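Bench notebook, Pruitt sim group
26/11/2023, evening, kept by Patricio

Got it! Or got most of it. I'm writing this down while it's all still in my head, and because Delphine is taking over the bathroom set from me and will want the ugly parts too.

The fault, for anyone joining here: in the toilet tasks the right arm would stop dead on its way in toward the tank, hold for a moment, then jump. Not a big jump, but in one step of the simulation, which on the real machine would be a nasty kick at the shoulder. The left arm never did it. It never did it in the kitchen set either, with the same controller and the same gains, which is why we spent so long blaming the room.

I had 400 overnight runs to work with, Wondis build, all starting from the same body pose close to the toilet. 70 of them had the jump. The log calls every one of them "joint limit, recovered," and that message is wrong, more on that below.

First thing I did this morning was stop reading logs and go look from the head view. You learn a lot about how cramped that corner is when you're looking down over the chest shell with an arm on each side, and the dark wall right there on the right.

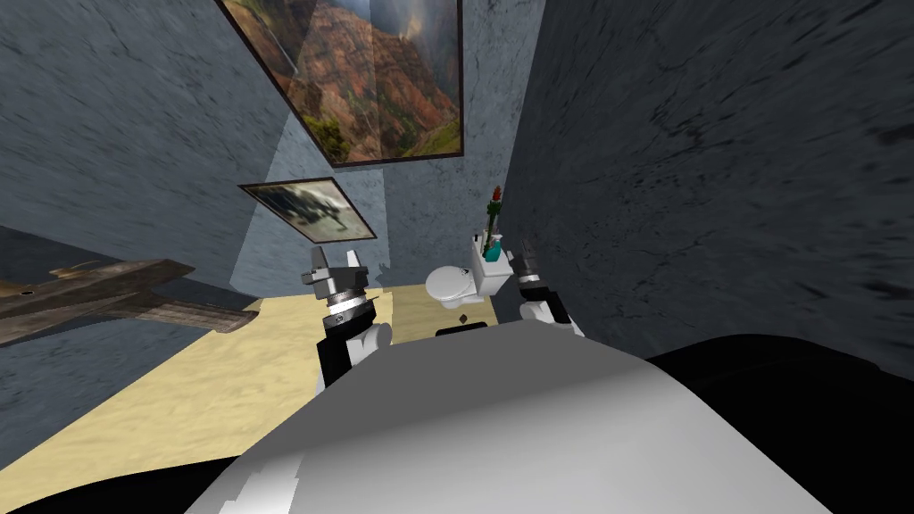
Chak-lun Choi read my first notes at lunch and wrote back that I was chasing the wrong thing: if the wall were to blame, the contact force should climb before the stop, and in the runs he opened it stays at zero until after the jump. He told me to plot the distance the planner thinks it has to the wall against the distance the physics thinks it has, on one chart, and not to touch the gains until I'd done it.

Good call. I grumbled and did it, and the two lines don't match. The planner is using an older collision shape for the right wall, one that bulges into the room. The physics has the proper flat one. So the planner sees the elbow going into a wall that isn't there, freezes, and asks for a new path. Meanwhile the target keeps moving because the task clock doesn't wait. When the new path comes back, the arm is behind, and the controller tries to make up the whole gap in one step. There's our kick!

How the old shape survived: the Drevitberg export keeps a cache, and the cache is keyed on the name of the wall and not on its contents. Somebody changed the wall, the name stayed the same, the planner went on loading the old one. The kitchen walls were never edited, so no trouble there. I cleared the cache by hand and ran a short batch of the worst starts. No freezes, no jumps. I may have made a noise.

Before celebrating too hard I wanted to know that the clearances made sense with the correct wall, so I went back to the corner with the planner's shapes switched off and just looked at where things are.

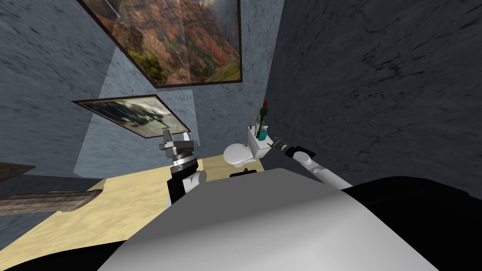
Clearance on the outside of the right arm is the number I care about most, and with the flat wall the planner and the physics finally agree on it to the last digit printed. The inside is a different story. With the right gripper just beside the tank and the flower rising up over it, plus the little teal bottle next to the plant, a kick in that direction would sweep straight through both. None of my checks would have caught it, because the items on the tank are tagged as props and props are left out of the safety report. I'd been grading runs as clean if the arm stayed off the wall. So some of the "clean" ones need another look, and I've moved the props into the report as of tonight.

Things that are still wrong, in no special order:

The log message. "Joint limit, recovered" gets printed any time the planner asks for a new path in the last stretch, whatever the cause. No joint was near a limit. Sotiris wrote that message when joint limits were the only reason it could happen and he's fine with it being changed. I want it to print the actual reason and the name of the shape involved. If it had said "right wall" from the start we'd have saved days.

The catch-up. Fixing the cache takes away this cause, but any freeze at all will still give us a kick. The controller has to limit how much of the gap it closes per step. I tried a simple cap this afternoon and forced a freeze by dropping a fake block in front of the elbow. The arm waited, then eased back onto the path over 11 steps, smooth as you like. Lovely to watch. I've only tried it on the one start pose, so don't merge it yet.

The task clock. Should it stop when the planner does? Ľudovít says yes, always. I think yes for this task and maybe no for anything where the robot is holding something that swings. Left open, we'll argue on the call.

The real machine. Same planner, same cache, so the one at Plusterbridge could be carrying stale shapes too. I've asked them to hold off on right arm work near walls until they've cleared theirs, and sent the steps. No reply yet. Delphine, please chase this first, before anything in the sim.

Next batch is 2,000 runs with the cache cleared, the cap off and the props counted. I'm leaving the cap off on purpose: if there's a second cause hiding in there I want it to kick so we can see it. Body pose gets varied a bit this time as well, so we aren't grading the same corner from the same spot all night.

Started it before I left. Output goes in the usual folder under "wallfix_b". The first handful had come through with no freeze when I shut the laptop, and I'm way too pleased about it.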